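The Night Ferry to Sowah
by Brian Muli

My grandmother had a rule about letters, which was that you answered them the same day or you didn't answer them at all. She broke it once, as far as any of us know, and this is a story about that one time.

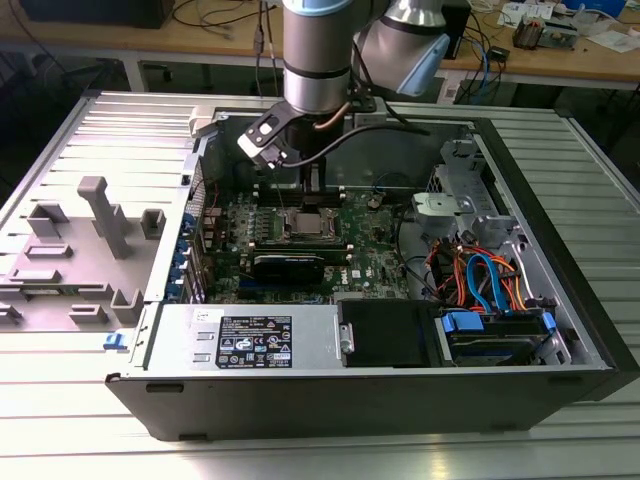
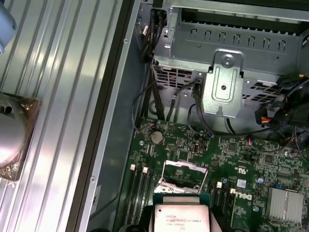 SHORT FICTION

The letter came to the house in Sirnlow in April, in a blue envelope gone soft at the corners, and Nana read it standing at the sink with the water still running. Then she folded it up small and put it in the flour tin. I was nine and I saw everything in those days, and I saw that.

"Who's it from?" I asked her.

"A man who used to play the accordion," she said, and she handed me a potato to peel, so I knew I wouldn't be getting any more out of her before supper.

It stayed in the flour for 12 days. We had biscuits twice that week and a pie on Sunday's good plate, and every time she reached in with the scoop she'd feel around it, very gently, the way you'd reach around a sleeping cat. My mother found it in the end, of course, and brushed it off and propped it against the clock, and still Nana wouldn't answer. She'd walk past it with the laundry and say good morning to it (I swear to you she did) and go on out to the line.

Then one evening she came downstairs in her green coat, the one with the big buttons, and asked if I would like to ride on a boat.

The ferry to Sowah left after dark back then and took most of the night, with a stop at Janard to let off the mail. Nana bought us each a cup of tea and a bun, and we sat inside by the window where it was warm, with her purse on her lap and the blue letter on top of the purse. She told me about a dance hall that used to stand at the end of the pier, and how the floor bounced if enough people were on it, and how a boy named Plellness, which was his last name but all anybody ever called him, once played the same waltz four times running so that she wouldn't have to sit down.

"And then what happened?" I said.

"Then the band went home," said Nana, "and so did I, and I married your grandfather, and I was very glad of it."

I fell asleep somewhere past Janard with my head on the green coat. When I woke up it was getting light, the engines had gone quiet, and she was tidying her hair in the window glass with two pins in her mouth. Down on the dock an old man in a brown hat was looking up at the boat, going along the windows one after another. He had a big square case at his feet.

Nana took the pins out of her mouth.

"Well, get your shoes on," she said. "He's brought the thing with him."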